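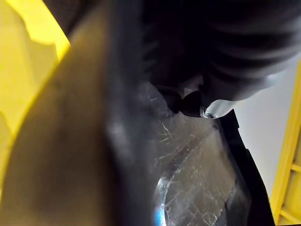 Workshop Tips: Wrist Cameras and Clear Plastic

Filed under: Bench automation, Sorting and packing
Updated September 2021

Clear film, bags and blister covers are hard for a small arm to pick. The camera sees the shine on the plastic and whatever lies under it, and the depth reading follows one or the other from pixel to pixel. The notes below come from the Truris picking trials at the Warthorpe workshop. They apply to any two-finger gripper with a camera at the wrist.

What was tested

The trial compared two ways of choosing a grasp point. The first used a single wrist view taken just before the fingers closed. The second, called Skello in our notes, used a short run of views during the approach and kept only the creases that stayed in place on the plastic as the camera moved. Highlights slide when the camera moves. Creases do not.

We logged 511 picks on crumpled clear plastic, split between the two methods, with the same arm, fingers and lighting. A pick counted as good if the piece was lifted clear and held for 15 seconds. Skello had the higher share of good picks. The gain was largest on heavily wrinkled pieces and close to nothing on flat, tight film, where there are few creases to follow.

Setting up the camera

Fix the focus for the working distance, past the fingertips. A finger close to the lens will blur and can fill up to half the view. This does no harm if it always covers the same part of the picture. Mask that part once, with the fingers open, and again with them closed.

Lock exposure and white balance before the first run. Bright yellow or glossy parts near the work will pull an automatic setting up and down as the wrist turns, and the creases wash out.

Light from one side, low. Overhead light gives broad glare. A low side light picks out fine wrinkles as thin white lines.

Use a plain, pale backdrop where you can. Black cloth or padding behind clear plastic also works for crease finding, but folds in the cloth may be taken for folds in the plastic. Stretch it flat.

Running the approach

Keep the last part of the approach slow and slightly curved. A straight approach along the lens axis hardly moves the highlights, and the method has nothing to compare.

Take 20 views per approach. Fewer gave unsteady results on our bench. More added time with no change in the outcome.

Grip across a crease, never along it.

Strong color under the plastic is useful for checking alignment by eye, but leave it out of the grasp score. Early runs of Skello went after the color and closed on the wrong layer.

Known faults

Metal rings and other small shiny fittings give a sharp highlight that barely shifts over a short approach. The method sometimes keeps these as creases. A longer curve helps.

Two sheets lying together are treated as one. We have no fix for this yet.

Wipe the lens cover at each shift change. A smudge stays put in the view and will spoil the mask.

Related tips: Masking fingers with Samir (mask tool, August release); Soft pads for thin film; Side lighting for small benches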